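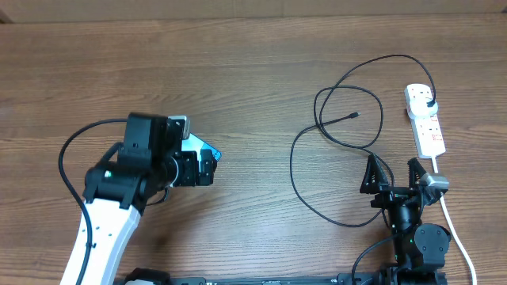 Two-arm bench at Trovine, Fleltomside, with a phone held in the left gripper.

Kanyarat Onsri ran the charging bench at Trovine by hand for most of her time there. The company takes in used phones, checks that each one charges, grades it and ships it on. Onsri is now lead for the two-arm bench, and Kittipong Sriwong maintains it. They spoke in the break room at Fleltomside in March, before the afternoon shift.

The old procedure was short. Pick up a phone, seat the connector, wait for the charge indication, pull the connector, put the phone in a tray. "It's a small movement and you do it all day," Onsri said. "The seating is what gets your thumb. I had tape on mine for a year."

The bench was specified to take over the holding first and the seating later. Sriwong considers the two steps to be different kinds of problem. "A phone is a flat rigid object. You can close two fingers on it and know where it is. A cable goes where it wants. It lies differently every time you put it down, and the small end is the part you need."

The arms are taught by demonstration. An operator moves a matching pair of hand-held arms and the bench pair follows, and the recorded runs are used to train the control software, which the company calls Jerutis. Onsri recorded the first 60 runs herself. Of the test runs that followed, 33 were accepted and the rest went back to her with notes.

"I didn't like the notes," she said. "They said I paused too much. I pause when I'm looking at the port. A person would know that." Sriwong agreed that the comment was badly put, and the review form was changed so that the operator can mark a pause as intended.

Her working day has changed more than her job title. She handles fewer phones and spends more time standing. Faults come in bursts, mostly snagged cables, and between them there can be a long quiet stretch. She asked for a second task to fill it and was given tray audits. Pay for bench leads went up one grade. The hand bench still runs on both shifts for models the arms have not been taught.

Sriwong's list of open items is mostly mechanical. Finger surfaces are one. A smooth finger lets a glass back slide, and a rough one collects dirt, so he wants the faces looked at every shift. Cable routing on the arms is another. "If the cable is too short it pulls at the wrist, and if it's too long it ends up in the work area – I've had both." 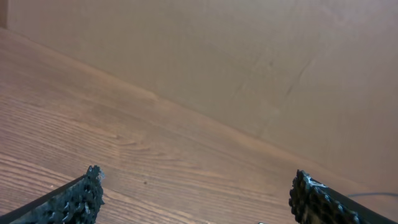 What the operators asked for

Onsri collected requests from both shifts before the second bench was ordered. The first was a stop button on each side of the table. The second was that nobody be timed against the arms. Both were agreed in writing.

The third, a say in which models are taught next, is still under discussion. "We know which ports are worn and which ones fight you," she said. "Give the arms those. At the moment they get the easy ones and we keep the rest."

Sriwong said the easy models were chosen to get the bench running and that the order can be revised when the next set of recordings is planned. Onsri has already sent him her list.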